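An open afternoon at the Tokcombe workshop

The workshop in Tokcombe opens its doors to visitors twice a year, and the December session was full by two o'clock. The sign-in sheet ran to 281 names. Most people had come for the two-arm table, which the team calls Jadura, and they stood three deep to see it sort bowls.

I spoke with the engineer who leads the project during a break between runs. She had been answering the same questions since lunch and did not seem to mind.

"People ask why bowls," she said. "They're cheap, they're round, and the rim is a hard thing to grab well. If you come in at a bad angle the bowl tips or slides away from you. A block is much easier."

The job is simple to state. Bowls start out spread over the table, and the arms have to move them onto a raised stand in the middle. Some are plain orange or dark blue and some have a printed pattern. The patterned ones gave the team trouble in the spring.

"The software was trained mostly on solid colors," she said. "It would see flowers and hesitate. We went back and recorded more runs with printed bowls. We have 1,911 recorded runs now, and 338 of those are only the patterned ones."
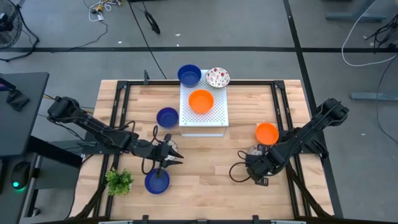

Two arms, one table

The harder problem, she told me, is having both arms work in the same space. Each can reach the stand, so each has to know where the other one is going.

"Early on we made them take turns. It was safe and very slow. Now they can both move, but if the paths get close, one of them waits. You'll see it stop for a second. Visitors think it's broken."

One boy asked her if the arms ever fight. She told him they had bumped twice that month, both times at low speed, and that the fix was a change to the waiting rule.

The control software is called Simon, and it was written in the building. The planning part comes from an earlier project, Sement, which used a single arm and was shut down when its funding ended. She worked on that one too.

"We kept the code and the table," she said. "The table is the best thing we got out of it."

I asked what comes next. She said stacking, then bowls with something in them, probably dry rice. She would not give a date for either. Then somebody called her over for the next run, and she went back to the table.

The next open afternoon is planned for June. Entry is free, but visitors are asked to sign up ahead of time.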